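What an open day leaves out

I went to the Wimex open day in October expecting to see a robot do something. The flyer said robots. The parking lot sign said robots. What I got, for most of two hours, was people holding plastic grippers in their hands.

Wimex rents part of a brick building in Drutstead and calls the project Dadeveo. The pitch is simple enough to follow. You give a person a gripper to hold, you have them do ordinary chores with it, you record the whole thing, and later a machine is supposed to learn the chore from the recordings. Our guide put the collection so far at 3,000 sessions. She said it the way people say the price of a house.

I don't doubt the number. I doubt what it buys. A session, when I asked, can be a full chore or a few seconds of picking up a cup and putting it down again. Those are counted the same. When I asked how many of them had been turned into something a robot could then do by itself, I was told that was a different team, and the different team was not there that day.

The staff, I should say, were decent and patient. They answered what they could. One of them wore a camera strapped to his forehead and went on talking to visitors with it on, and after ten minutes I had stopped noticing it, which bothered me more than the camera did.
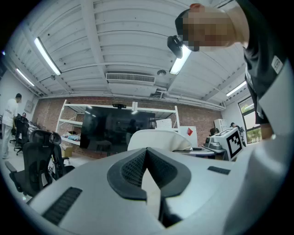

Wragg wrote to me after I posted a short version of this and said I was asking a bakery to show me the bread while the flour was still being delivered. You don't judge a training project by what it can do in the first year, the note went on, and at least these people let the public in.

Fair, up to a point. But a bakery that hasn't baked doesn't usually put up a banner with a loaf on it. If the honest title for the afternoon is "Come and watch us collect recordings," then print that. I would have gone anyway. I might have brought my nephew, who likes cups.

And there is the matter of who does the work. The hand tool is sold to visitors as the clever part, and maybe it is. It looked awkward to me, bulky in the hand, with a long nose to steer around. Somebody has to hold that thing through a shift. I asked about breaks and got a good answer. I asked about pay and got a smile. For a project that depends so completely on human hands, there was very little in the handout about the humans: 2 lines on the back page, under the directions to the restrooms.

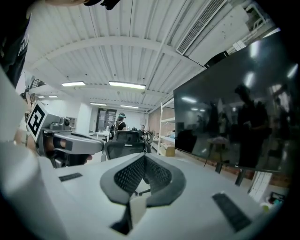
Filed under Opinion | By our Drutstead columnist | 9 Nov 2025

The handout did have room for a forecast. In 5 years, it says, a Dadeveo robot will be able to work in "any home." I have been in a lot of homes. I have a kitchen drawer that no adult in my family can open without a butter knife, and I'd like to see the recording that covers it.

I tried the gripper myself near the end. My visitor sticker said 837, so I suppose I'm a number in somebody's report now. I moved a sponge from one side of a tray to the other, dropped it, and moved it again. The young man helping me said that was great. I asked if the drop would be kept or thrown out and he said he'd have to check.

He didn't get back to me, and I left my email. If Wimex holds another open day next year, I'd ask them to put one finished machine in the room and let it try the sponge, with no one's hand on it, in front of whoever shows up.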